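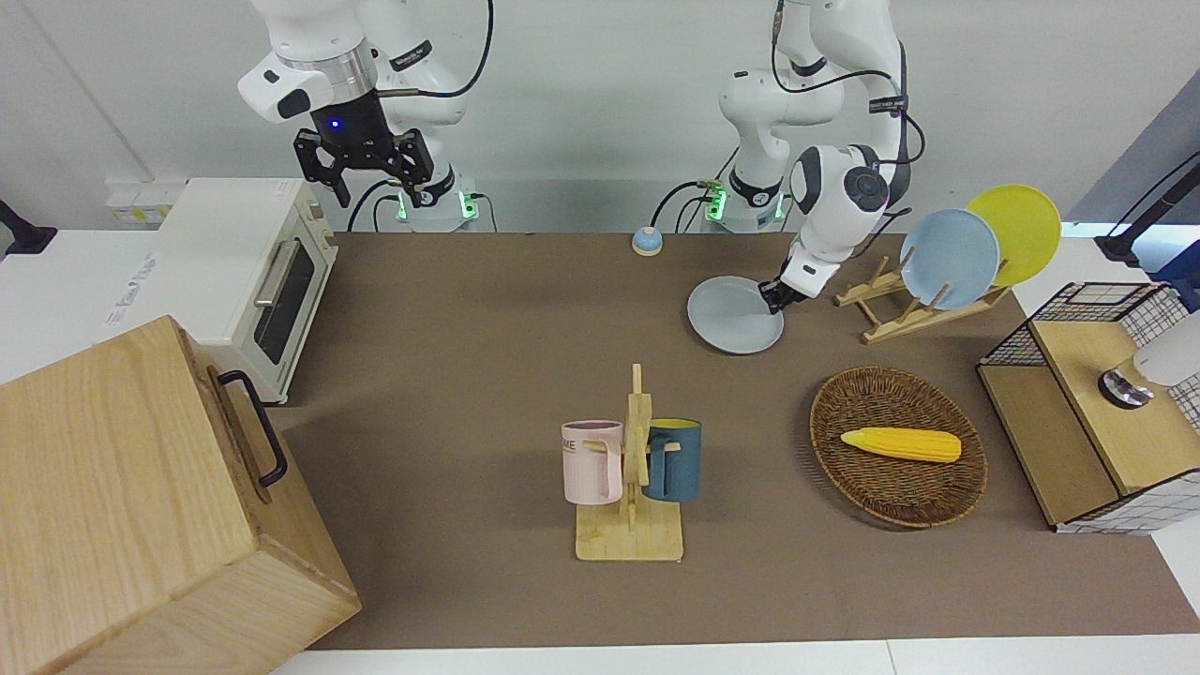 Wooden dish rack with a blue and a yellow plate, gray plate in front.

Dish rack
By Efraín Bermúdez – December 2, 2022
Filed under: Household / Kitchenware

A dish rack (also plate rack, drainer) is a slotted frame for holding plates upright. Wood, wire or plastic. Plates lean in the slots – water runs off, air gets between. Small ones take two plates, the large Csonka pattern takes 20. 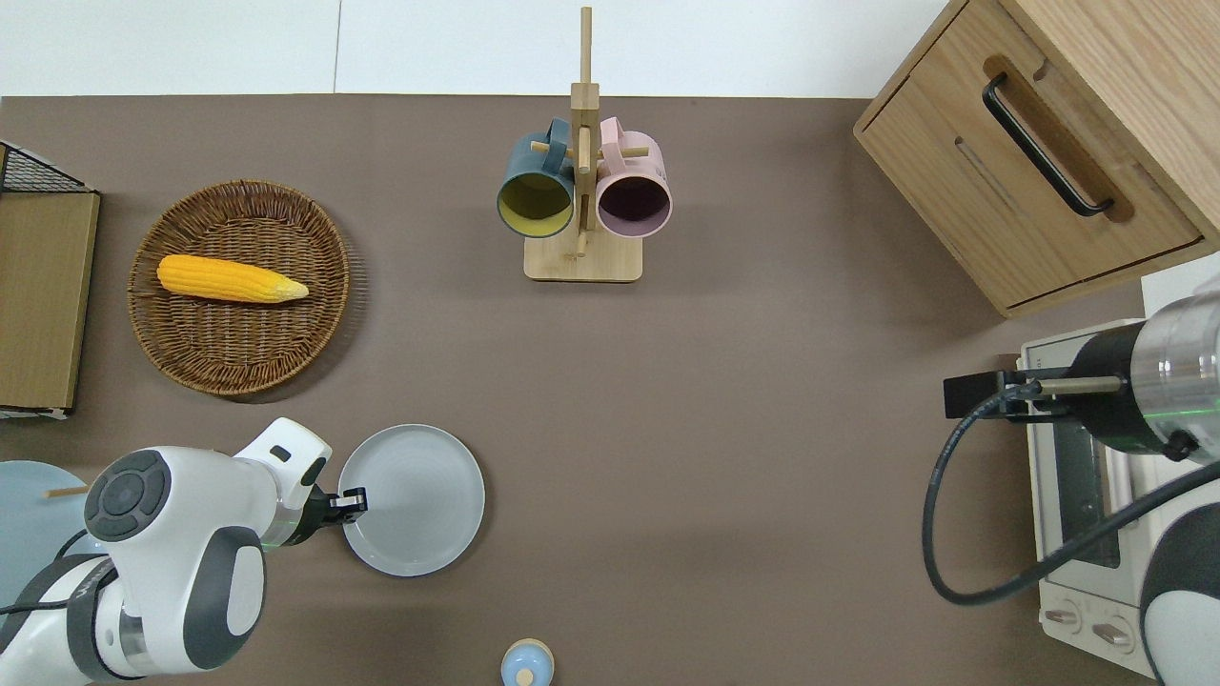 Related: the mug tree, a post with short pegs on a flat base. Mugs hang by the handle. Often sold with a rack as a set, the Novach set beeing the best known. Height of the tree is roughly 45 cm in older sets, less in new ones.
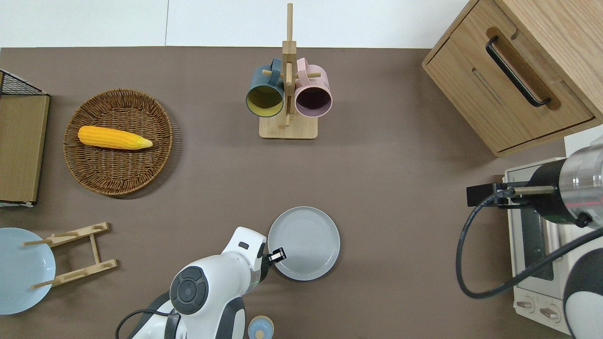 Can a wooden rack be left soaking?
Wipe it and stand it up to dry instead, soaked wood swells and the slots get tight.

Loading is usually back to front, big plates first. Plates held by the rim. Overlap is fine for dry storage, less so for draining.

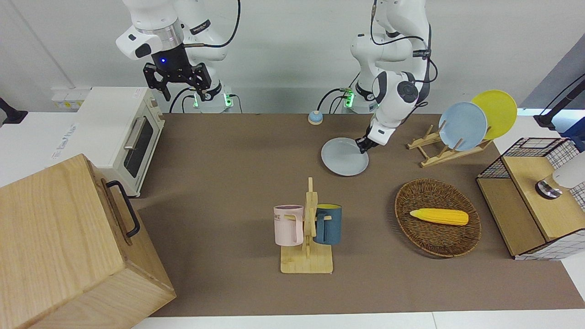

Folding types, e.g. the Divo, pack flat but tip more easly with heavy stoneware. Fixed types stay out on the counter.

3 comments – 2 shares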